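Rallitz Doorstep Kit: a review from the Lendley by-election

2022-01-20

I have knocked on doors for the same party in Zelcombe for longer than I like to admit, and in all that time my equipment has been a clipboard, a biro on a string and a carrier bag to keep the leaflets dry. So when our agent, Sarita Goel, handed me a Rallitz Doorstep Kit before the Lendley ward by-election and asked me to use it until polling day, I was pleased, and a little bit suspicious as well.

The kit comes in a satchel with a wide strap. In it you get a hard folder that opens like a book, with the canvass sheets clipped on the left and a pocket for "sorry we missed you" cards on the right, a clear rain cover, a small clip-on lamp, 2 pens and a plastic paddle for pushing leaflets through the letterbox. I'll take the paddle first, as it's what everyone asks me about.

It's marvellous! Anyone who has fed a leaflet through one of those brush-lined letterboxes on the new estate knows how it crumples up halfway and comes back at you, and then there are the dogs. With the paddle you fold the leaflet round the end, push, and pull the paddle out again. I did the whole of Kandpal Road with it, both sides, and came home with all my knuckles. It's slower than using your hand for the first few streets and after that I stopped noticing.

The folder I liked nearly as much. It stays open on your forearm, the clip is strong enough for a proper wind, and the sheets can be turned over without taking the glove off — a small thing, but in January it matters. My one grumble is that the pocket only takes cards of the usual size, and our printer had done ours a shade bigger, so mine stuck out of the top and went soft.

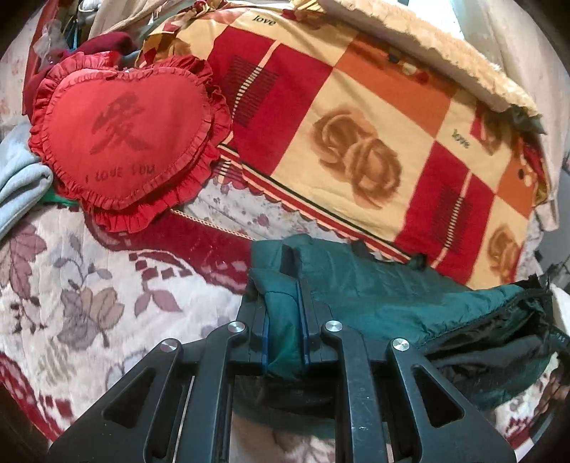 Green padded fabric, frayed edge and loose threads

Now the rain cover. I'm sorry to say it's the weak point. It keeps the water off well enough, but it mists up from your breath if you hold the folder close, and then you can't read the next name on the list. I called a very nice woman at number six by her neighbour's name and we had to begin again from the beginning (she was undecided, and I don't believe I helped). After that I went back to the carrier bag on wet evenings.

The lamp is bright and clips on firmly, though do point it down before anybody opens the door. It lasted three evenings on one charge, which I thought fair. The pens are pens.

A word on the satchel, too. It holds a good bundle of leaflets, and the strap didn't dig in, even on the long hill up to the church. The zip is stiff. Several of us had a go at it with candle wax and it's better now, but you shouldn't have to do that with something new.

Would I buy one with branch money? I'd buy two or three to share, and I'd put them with whoever is doing the estate. For the farms and the terraces the old clipboard is still perfectly good. If Rallitz would sell the paddle by itself I'd order eight tomorrow, and I have written to ask them. No reply so far, but I'll add a note to this page if one comes.

Marks: paddle, full marks. Folder, very good. Rain cover, no thank you.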